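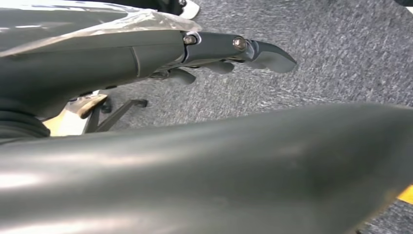
Why We Stopped Translating the Menu Word by Word
Speaker notes, 20 February 2022
By Sorin Văduva

Opening. Wait until people sit. Say good morning, say my name slowly, and say that I worked as a menu translator for Dokau before I started to write the menus myself.

First question to the room: who has ordered a dish abroad only by pointing? Let the hands stay up a little. Then tell the story of the soup at Pundum. The English menu said "sour belly with garlic." The kitchen was proud of this soup, and in one whole July the waiters sold 3 bowls to foreign guests. The local guests ordered it every day. It was the same soup at the same price, and it came from the same pot.

Pause here. Do not explain the joke, they will understand it.

Part one: what a menu must do. The guest reads it hungry and usually with somebody talking to him. He wants to know what he will get on the plate, if it is heavy or light, and if there is something inside that he cannot eat. The dictionary gives him the name of the dish. Very often the name tells nothing. In my own language we have a dessert whose name means, more or less, "the poor man." I have seen it translated exactly so, with the price next to it.

Slow down in this part. At the rehearsal I was too fast and Hafþór wrote "breathe" on his paper.

Part two: the method. I keep the original name, always. The guest needs it to speak with the waiter, and he may want to remember it later. Under the name I put one line in plain words. The main ingredient comes first, then how it is cooked, then what comes with it. For the soup we wrote: "Tripe soup with garlic, vinegar and sour cream." Some owners were afraid of the word tripe. My opinion is that a guest who does not like tripe should find it out from the menu.

Say also what I leave out. I do not write "delicious," "traditional" or "grandmother's." If everything is traditional, the word does not help to choose.

Example from the Holst restaurant. They had a fish card of two pages and the same fish was there under two different English names. One guest asked for both, to compare them. The waiter brought both and did not say anything. (If they laugh, let them finish. If they do not laugh, go on directly to part three.)

Part three: how we worked with a long list. The Dondis project had 494 dishes from all the kitchens together. First I made a word list, and only after it I translated. The word list took more time than the menus, and this was difficult to explain to the person who paid the invoice. Every cut of meat got one English word. Dumplings were the worst. We had many kinds, and in English they all wanted to be "dumplings," so we kept the local names and described the filling.

Then I went to the kitchens. This I recommend very strongly. A cook told me that the dish called "roasted" had been steamed for years, they only never changed the paper. I could not learn this at my desk.

All the lines together came to 2,797 words. I say this number for the translators in the room, who are paid by the word. Please do not sell a menu like this. I now ask a fixed price, and visits to the kitchen are written in it separately.

Part four, only if there is time. Allergens. They are not a question of style. I do not translate them from the old menu, I ask the kitchen again and I ask for the answer in writing.

If I am late, skip to the handout. There are 500 copies, on the table near the door, and the word list for soups is on the back side.

Closing. Thank Hafþór Þorgeirsson for reading the English. Read aloud the new line for the soup, slowly. Then take questions. Somebody will ask about automatic translation. Answer: I use it for the first draft of the word list, and then I telephone the cook.

Comments

Marit: I was in the second row. Could you put the soup list online also? My copy went home with my colleague.

Hafþór Þorgeirsson: You did breathe, I was watching. I still think "sour cream" should come before "vinegar."

Oleg P.: We keep "the poor man" on our menu and guests order it because of the name. So I do not agree with everything, but the part about the cooks is right.

Sorin Văduva: @Marit, yes, I will send it this week. @Oleg, then please keep it, but write under it what it is.

Contact | Copyright Sorin Văduva | Back to top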